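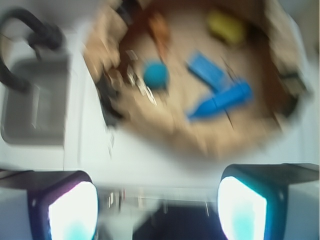

Ticket 416: Arm stops mid-reach, blames wrist, wrist blames nobody in particular

Opened by: Juwita Tarigan, Munthorpe bench
Assigned to: Teresa Fitzgerald
Status: Open (again)
Cell: Bromisov arm, Nindier control build 58

Symptom
Arm starts down to pick, gets most of the way, then halts with fault 459, "wrist link timeout." Clears on reset. Comes back whenever it feels unappreciated, usually within 20 picks.

Log
JT: Power cycled everything. Ran fine until I wrote "ran fine" in the notebook.

JT: Swapped the wrist cable for the spare from the Noonan cell. Same fault. The Noonan cell would like its spare back.

TF: Is it the same every time, or only on deep reaches? Shallow picks from a flat tray would tell us something.

JT: Did the tray. No fault all morning. Went back to the bag and it dropped out on the fourth try.

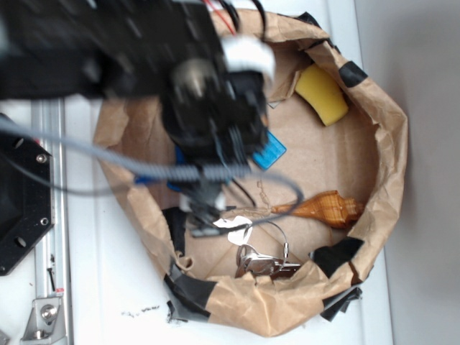
TF: Build 58 waits a very short time for the wrist to answer before it gives up, and I'd like to blame it, but a timer doesn't care how deep you reach. A tired wire does. Look at how the thick gray corrugated cable passes under the gripper and bends down again. My money is on a conductor that opens up when the arm goes low, either in there or up where the red and black wires come out. Please wiggle both with the arm parked and the motors off.

JT: Wiggled the gray one. Nothing. Wiggled the red and black ones and got 459 at once, then twice more to be sure. I have never been so pleased to see an error.

TF: Good. Pull that connector and look for a pin that has backed out. Keep the stop button pressed while your hands are in there, please. "Motors off" in build 58 is more of a suggestion.

JT: One pin backed out. Pushed it in until it clicked. First deep pick fine, second fine, then 459.

TF: Then the crimp is bad too. New pigtail is on order. Shallow picks only until it arrives, and give Noonan their cable.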